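Roder Vulley Handheld Garment Steamer

Home > Garment Care > Steamers > Handheld

Manufacturer: Roder
Model: Vulley
Type: Handheld steamer, corded, pump-fed
Availability: In stock
Page last revised: 13 March 2022

Overview

The Vulley is a corded handheld steamer for removing wrinkles from clothing and light household fabrics. Water is fed from a removable tank to the heating plate by an electric pump. Because the feed does not depend on gravity, the unit produces steam when held upright or tilted forward. It should not be used upside down.

The steam head is a flat stainless steel plate. The plate is heated separately from the boiler and stays above condensing temperature during normal use, which reduces dripping at the start of a session. Some dripping is still possible if the trigger is pressed before the ready light is steady.

The unit is meant for clothing on a hanger or laid over a padded surface. It does not replace an iron for sharp pleats or heavily starched cotton.

Technical data

Water tank: 200 ml, removable, side fill
Steam output: 16 g per minute, continuous, high setting
Run time per tank: roughly 13 minutes on high
Power cord: 3 m, swivel exit
Settings: low, high
Steam plate: stainless steel, heated
Auto shutoff: yes, motion sensor
Trigger lock: yes
Dry operation: no, the pump stops when the tank is empty

The Vulley is supplied in single-voltage versions only. Check the rating label on the base against the outlet before plugging in. A travel plug adapter changes the shape of the plug and does not change the voltage.

In the box

Steamer with tank fitted
Fabric brush, clip-on
Fill cup
Heat mitt, left or right hand
Storage bag
Printed instructions

The door hook and the crease clip shown in older Roder catalogs are sold separately. The crease clip from the earlier Huster series does not fit. The Vulley plate is wider and the clip will not close over it.

Setting up

Remove the tank by pressing the release on the back of the handle and pulling down. Fill to the line with cold tap water. Close the stopper fully and push the tank up until it clicks. If it does not click, the pump will draw air and the output will pulse.

Plug in and press the power button. The light blinks while the plate heats and stays on when the steamer is ready. Point the head away from people and pets and hold the trigger until steam is steady. The first burst after storage may carry water left in the line, so release it over a sink or an old towel.

Settings by fabric

Cotton and linen: high. Work slowly with the plate touching the cloth. Slightly damp fabric gives a better result.

Denim and chambray: high, with the brush. Thick seams and waistbands need a second pass from the inside. Light chambray can be done on low.

Polyester and blends: low. Keep the plate moving.

Wool: high, with the plate held just off the surface. Brush after the cloth has cooled.

Silk and viscose: low, from the inside, with a test on a hidden area first.

Velvet: low, no contact.

Do not steam leather, suede, waxed cotton or anything with glued trim. Where the care label carries the crossed-out steam symbol, follow the label.

Long garments

Dresses and long shirts are easier to steam from the top down. Hang the garment high enough for the hem to clear the floor. Do the collar and shoulders first, then the sleeves, then the body in vertical strips. Pull the hem lightly with the free hand and keep the mitt on that hand.

Let the garment hang until it has cooled and dried completely before folding it or putting it in a closet. Fabric that is folded warm takes a new crease at the fold, and this crease is harder to remove than the first one.

A bed can be used for sorting clothes before and after steaming. Do not steam directly on a mattress. Moisture passes through the sheet and collects in the padding. If no hanger is available, use an ironing blanket on a firm table.

Gallery

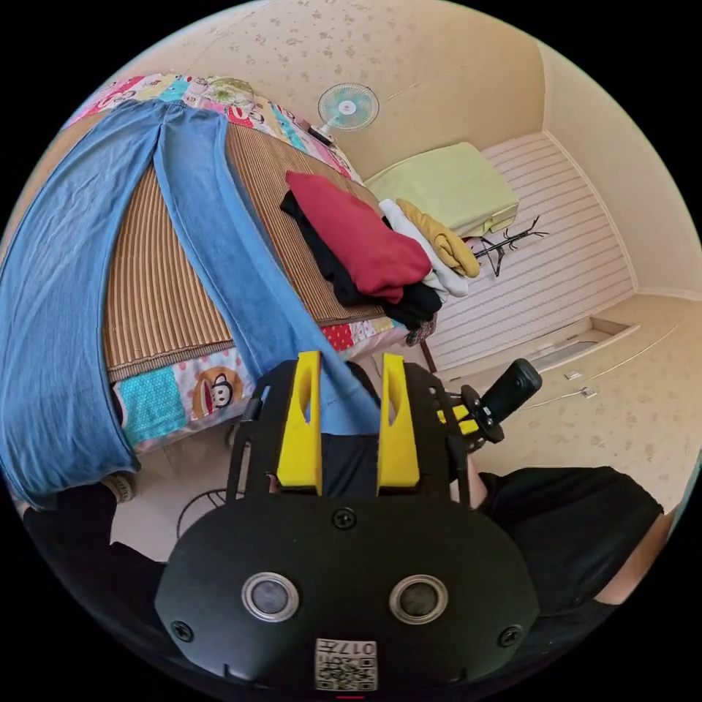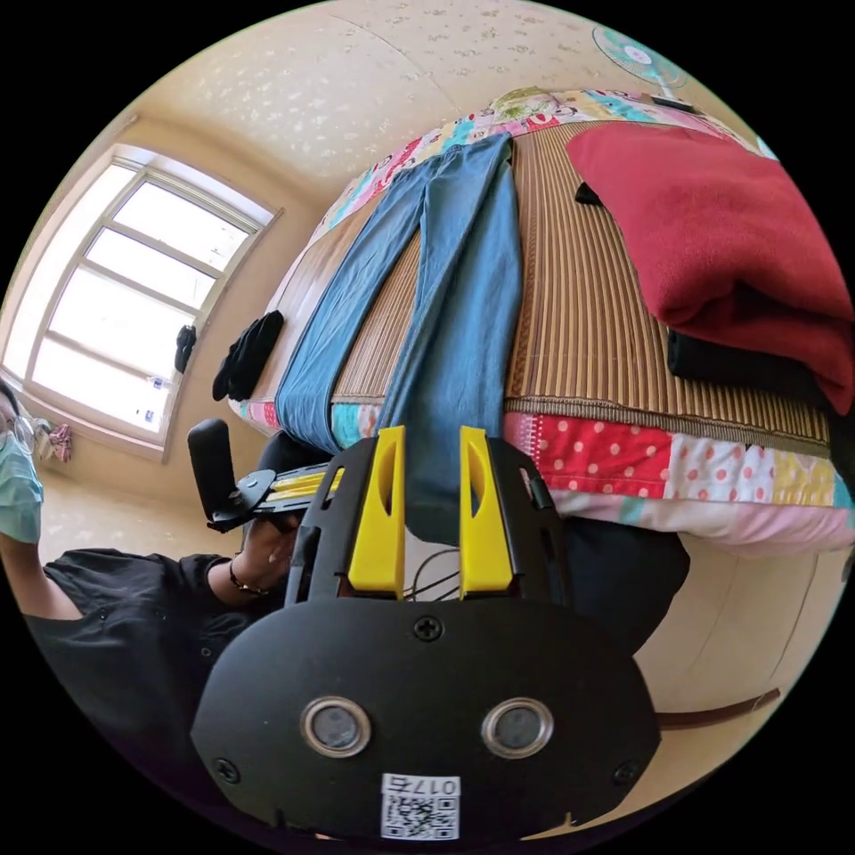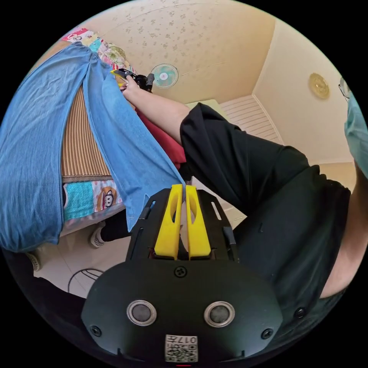
Descaling and storage

Descale when the output drops or when white particles appear on the fabric. In hard water areas this will be more often than the instructions suggest. Use a citric acid solution mixed as printed on the packet. Run half a tank through, switch off, wait until the unit is cold, then run the rest. Rinse with two full tanks of clean water.

Do not use vinegar. It attacks the pump seal, and seal damage from vinegar is not covered by the warranty. Scented water and starch should also be kept out of the tank.

Empty the tank before storage. Let the plate cool, wipe it with a damp cloth and wind the cord loosely. Winding it tightly around the handle strains the swivel.

Questions from buyers

Can it be used with distilled water? - Rohani Pangaribuan
Yes, but a mix of distilled and tap water is preferred. The low-water detection works less reliably with pure distilled water.

The steamer switches off while I change hangers. Is this a fault? - Iulian Olteanu
No. The motion sensor cuts power to the plate when the unit is left still. Pick it up and press the power button once.

Does the Nakajima brush fit this model? - Sânziana Buzatu
No. The clip spacing is different. Order the Vulley brush as a spare part.

Is the tank sold separately? - Valentin Anghel
Yes, with the stopper already fitted. The next delivery of tanks is due in April.

Spare parts

Tank with stopper
Stopper only
Fabric brush
Heat mitt
Storage bag

The pump and boiler are not sold as user parts. For repairs, contact Ecaterina Surdu at the service desk and give the serial number from the base of the handle.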